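Open Day at the Old Nultalside Building

Posted April 2018 in Out and About

I'd been meaning to get out to Murkthorpe for the better part of two years, ever since the old Nultalside offices were handed over and turned into a place where people could learn the ordinary business of keeping a home. My sister went to the first open day and came back talking about nothing but fitted sheets. I put it on the calendar for last November's, forgot, and then saw the notice for the spring one pinned up at the bakery, so there was really no excuse left.

The drive is pleasant enough once you're off the highway, though the turnoff is easy to miss if you're going by the green sign, which has a gum tree grown halfway across it. I missed it. There's a place to turn around at the feed store, and the man there waved as if he'd been doing it all morning. Parking is at the back, on gravel, and I'd suggest decent shoes.

Inside you get a paper map, a sticker for your collar and a cup of tea if you want one, and then you're free to wander. The rooms all have names, and I never did work out who chose them. Illier is the kitchen. Ďurica is the big room down the end of the hall where they do laundry and tidying, and I'm told the accent on the D matters. I said it wrong to three different people and was corrected very kindly by each.

I started in Illier because of the smell, which was onions. A small group was being shown how to set up a pantry shelf so that the old tins get used before the new ones, and while I can't pretend that's thrilling, I stayed for the whole of it and asked a question about lentils. There was a lovely deep sink under the window and a row of hooks for tea towels at a sensible height, low enough for a child. I've been thinking about those hooks ever since, and there is a spot beside my own back door that would suit four of them nicely.

After that came the linen cupboard, which gets its own little talk. They own 609 pieces of linen between the rooms, counting every pillowcase, and it's all written up in a ledger that you're allowed to leaf through. My favourite entry was for a tablecloth described only as "the difficult one."

Then down the hall to Ďurica, where I ended up spending nearly 38 minutes, according to my parking slip and a bit of arithmetic. It's a plain room with striped carpet in a pale grey, good and hard-wearing, the kind you'd find in any office, and I'd guess it came with the building. The tidying goes on right there on the floor. Clothes get picked up, looked over and sorted, and a good deal of talk goes with it about what belongs in a wash basket and what could be worn again. I had always thought of myself as a tidy person. I'm now less sure! 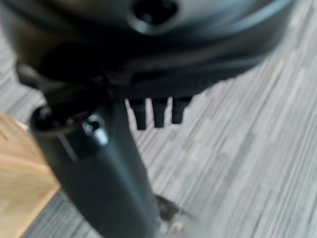
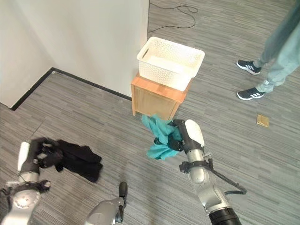

The teal cloth was the one I kept looking at, such a cheerful colour against all that grey, and I've since gone hunting for a tea towel to match. I also took a fancy to the small wooden cabinet with the white basket on top. The basket has holes all over it, and I do like one that lets the air through, having ruined a good cardigan once by leaving it damp in a plastic tub over a long weekend. At home our basket lives on the floor, where everyone steps over it and things land beside it. Up on a cabinet it would be at about hip height for me, and my back would be grateful. I've already measured the gap next to the dryer.

A reader who'd been through in the morning, Wattlebird, wrote to me afterwards to say that the basket on the cabinet is all very well for grown-ups, but that in her house anything above knee height might as well be on the roof, and that she'd keep a second one on the floor for the kids' things and let the high one be for towels. I think she's probably right. She also wanted me to mention that black clothes should be turned inside out before they go in the wash, and that she has held this view for 11 years against steady opposition from the rest of her family.

I do turn mine inside out, most of the time. What I've never done is check the pockets properly, and there was a jar of pocket findings on the windowsill in the hallway that has put the fear into me: buttons, a bus ticket gone to felt, a whole pencil, and a tooth that I hope was a child's.

Lunch was soup and a bread roll, by donation, out on the verandah. The soup was pumpkin and a touch too sweet for my taste, but the rolls were excellent and I went back for a second one. I shared a table with a couple who had come for the ironing and were put out that it was only on in the afternoon. They stayed for it. So did I, in the end, and I can report that the trick with a collar is to work from the points in towards the middle, and that I've been doing it the wrong way around since high school.

A few practical things if you're thinking of going. The ramp is at the side door, and it's a gentle one. The washroom is past Illier on the left. Bring cash for lunch and for the stall by the entrance, where I bought a bag of wooden pegs and a rather ugly pot holder that I'm already fond of. The tea is free, but the biscuits go early. Kids are welcome in all the rooms and seemed to be having a good time of it, especially with the sock pairing in the hall.

The next open day will be in November, and I've asked for the folding session, which fills up fast. My sister is coming too, and she's bringing her own fitted sheet.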